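How to Fold a Sweater So It Stays Folded

Hangers give knits shoulders they never asked for, so fold.

1. Lay the sweater face up on something flat and firm. Smooth it from the neck down.
2. Bring each sleeve across the body on a slant, so they cross.
3. Turn the sides in, then fold the hem up to the neck — once for a shelf, twice for a drawer.
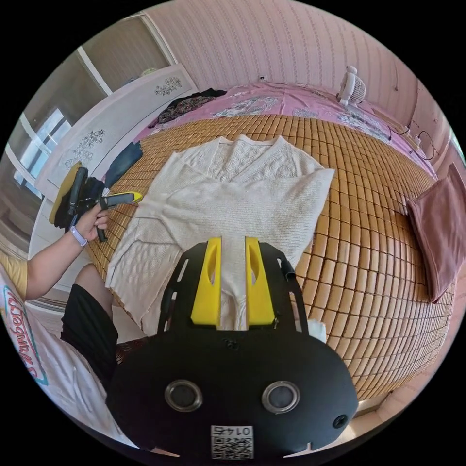
Can I stack folded sweaters?
Four high is plenty, heaviest at the bottom. Any taller and you own a landslide.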